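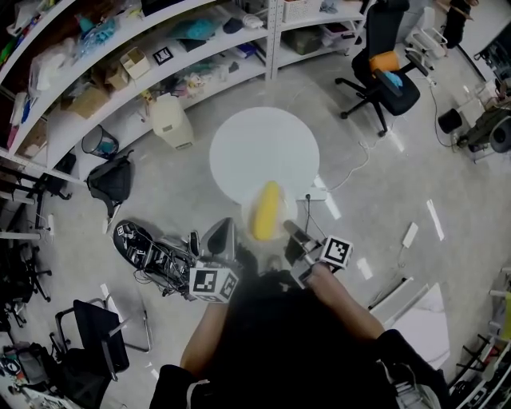 How I Reset a Messy Workroom in One Afternoon

Posted Wednesday, November 8, 2023

I've rented a work studio in the old Hurlow building long enough to know how a shared room goes bad. It starts with one bag on a shelf. Then somebody parks a box next to it, and by October you can't find the kettle!

So this is my routine for getting a room like that back in shape. It takes me about 2 hours, plus a coffee (okay, two coffees).

Start with the table

I always clear the round table first, even when the floor is worse. You need one flat surface to sort on, and a small white tabletop gets crowded fast. Fruit goes back to the kitchen, plastic bags get folded or tossed, and anything you can't place in ten seconds goes in a "later" box. Don't argue with yourself over the later box. Just fill it.

Then the floor

Shoes and backpacks go by the door. Cables I pick up one at a time, starting from the plug end, and coil into loops as wide as my hand. I used to grab the whole tangle and shake it – please don't, it only gets tighter. A short strip of hook-and-loop tape holds each coil, and a bit of masking tape with a name on it saves a lot of guessing later. Power strips go against the wall where no chair will roll over them.

While you're down there, pull the wastebaskets out and sweep behind them. Ugh, I know.

Now the shelves

Give yourself a good hour for these. I work from the top down, one shelf at a time, and wipe before anything goes back. My rules are pretty loose:

Kettle and mugs up high, cord wrapped.
Spray bottles standing up, caps tight, all on the same shelf.
Small bottles in a basket so they can't roll.
Soft stuff out of plastic bags and into a lidded bin.
Cardboard boxes opened, checked and flattened if you can.
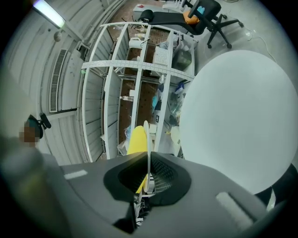 Shelves with a pegboard back: kettle near the top, teal spray bottle farther down.

If your unit has a pegboard back, use it! I left mine bare for ages. Hooks are cheap, and scissors, tape and coiled cables all hang nicely behind the bins. I bought a bag of Vasell hooks and have used 11 so far. Measure the holes before you order, though, because my first set was too fat and had to go back.

Chairs last

Take the cushions off, shake them outside and check the seats for stray gloves and pens. Flip each chair over and pull the hair and thread out of the casters with tweezers. It's gross and weirdly satisfying. Roll everything back in, and deal with the later box before you go home.

I'm doing the supply closet next, and that one may take me all weekend.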